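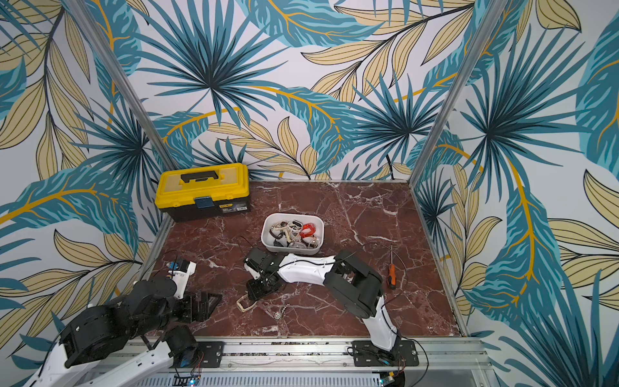 What is a pattern repeat, and why should a student of interiors care about it?
The repeat is the distance you travel down a roll before the design starts again. It decides how much paper gets wasted, and therefore how much the client shouts.

Week 3 handout: Surfaces and Small Objects
Decorative Arts, evening course, Trustascombe

Large leaf designs are the hungriest. A small sprig can be matched with a trim of a few centimetres. A palm frond the size of a tea tray cannot, and a buyer who measured only the height of the wall will be back at the shop for another roll, from a different batch, in a slightly different green.

Terms you need:
Straight match — the design lines up across the join at the same height.
Drop match — each strip is shifted down, usually by half the repeat.
Free match — nothing lines up and it doesn't matter. Stripes, mostly, and the sort of texture people choose for a hallway they have given up on.

Work the sum below before next week. The Wattimena paper in the sample book has a repeat of 47 cm. Your strip needs to be 240 cm long. How many repeats must you cut, and what length goes in the bin? (Six repeats, 282 cm, so 42 cm wasted per strip. Those who wrote five may hang the top of the wall themselves.)

Veining and scale
Marble has no repeat, unless it is printed, in which case it has one and the eye will find it by the second cup of tea. Real veins branch and wander. When you put a veined surface near a busy paper, let one of them be quieter in colour. The Nisbridge showroom ignored this for years and sold very few tables.

Small objects on a strong ground
A wristwatch is a fair test piece: dial, case and strap all have to read at arm's length. Pale straps stand out on dark stone and brown leather sinks into it. A plain white tray solves most of this, cheaply.
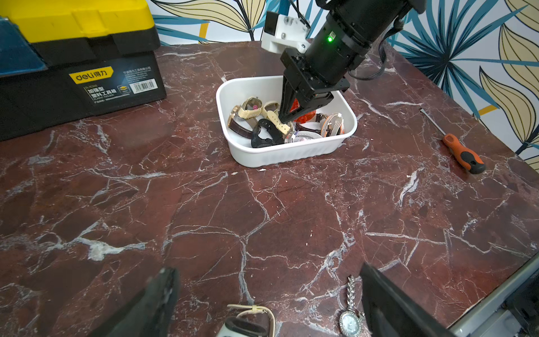 Reading for next week
Chapter 15 of the Taltmont course book, skipping the section on dados, which is wrong. Bring a ruler. Last May half the group brought phones and measured by eye, with results we still have in a drawer.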